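**Ticket 316 – Bimanual cell, Plollville: handover and plate work outside the cell rules**

Status: open
Raised by: Fabrice Le Goff
Date: 6 November 2023
Component: Sokach motion supervisor, rule set 8

**Summary**

The supervisor accepts a grasp force limit set once per session. Our working rules say the limit must be set per object class and confirmed before each arm moves. Soft and hard items are being handled under the same limit, and the log gives no warning.

**Observed**

- Two-arm work on the white table, with both grippers allowed into the shared zone at the same time.
- Rule 4 (one arm holds, the other waits outside the zone until released) is listed as active but is not enforced.
- Mug and plate are both entered as "fixed items". Neither has a keep-out height.
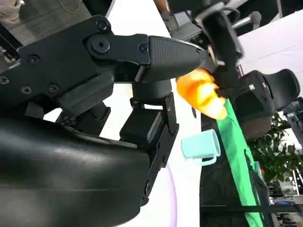 The supervisor treats the shared zone as a single flag. Once either arm has claimed it, the second claim is merged with the first and no refusal is raised. I repeated this with the speed cap at 100 mm/s and again with the cap removed – same entry in the log both times.

**Steps taken**

1. Reloaded rule set 8 from the Petano copy. No change.
2. Split the zone into left and right halves. Rule 4 then works, but every handover stops at the boundary and needs a manual reset.
3. Added a "soft food" class with its own force limit. The class is read at start-up and ignored afterwards.
4. Set a keep-out height of 29 mm over the plate rim. Accepted for the wrist, not for the fingertips.

Step 4 matters most for peel. A finger working low over crockery needs a fingertip limit, and the rule as written only covers the wrist. 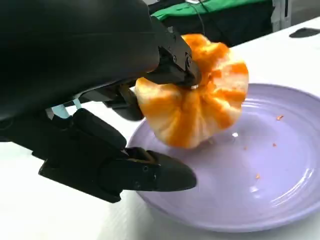 Vratislav Danko replied that the fingertip limit was left out of rule set 8 on purpose. The Midtbø cell uses shorter fingers, and the wrist figure was enough there. He would accept a separate fingertip value per hand, provided it is stored with the tool file and signed off whenever a finger is changed. He does not want the zone split kept, as people will get used to pressing reset.

Agreed on the reset. I have removed the split and put both arms on alternate claims until rule 4 is fixed.

**Outstanding**

- Per-object force limit to be read before each move (Danko)
- Fingertip value added to both tool files (Le Goff)
- Wording of rule 4 to state what counts as "released"
- Retest due in December, before the rule set is copied to Midtbø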